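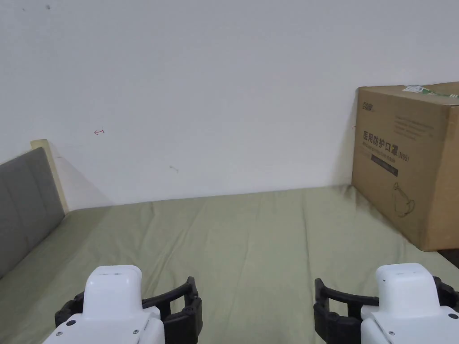 Marisol Villanueva escribe que lleva toda la vida remetiendo la sábana bajera a tirones y que, aun así, a la mañana siguiente el centro de la cama vuelve a estar lleno de pliegues. Pregunta si es cosa de la tela o de la manera de ponerla.

Suele ser de las dos. Una bajera demasiado grande para el colchón sobra por el medio, y ningún estirón lo arregla. Conviene medir también la altura del colchón, sobre todo si lleva cubrecolchón encima, y compararla con la que indica la etiqueta. Con la talla correcta, se enganchan primero dos esquinas en diagonal y después las otras dos. Las arrugas suaves que crucen la tela se llevan con la palma hacia el borde más cercano.

Cuando la cama está pegada a la pared, como la de la foto, con su sábana verde salvia, se empieza por el lado de la pared. Es más cómodo separar la cama un palmo, encajar las esquinas del fondo y volver a arrimarla. Al hacerlo, cuidado con el cabecero: si el marco es de madera y toca la pintura, acaba dejando roce. Dos topes de fieltro pegados por detrás bastan.

Para las marcas de la pared, un paño de microfibra apenas húmedo y sin frotar en círculos. Las manchas grises suelen irse así en pintura lavable. Los trazos rojos de bolígrafo o rotulador son otra cosa: se prueba antes en un rincón escondido y, si el color se corre, se deja secar y se cubre con un sellador de manchas antes de repintar.

Las cajas de cartón, mejor fuera de la cama en cuanto se pueda. Recogen polvo del suelo y de los almacenes, y ese polvo pasa a la sábana. Si hay que apoyar una mientras se ordena el cuarto, se pone debajo una toalla vieja.

En octubre hablaremos de fundas nórdicas. Quien quiera enviar su pregunta puede hacerlo respondiendo a este boletín, indicando las medidas del colchón.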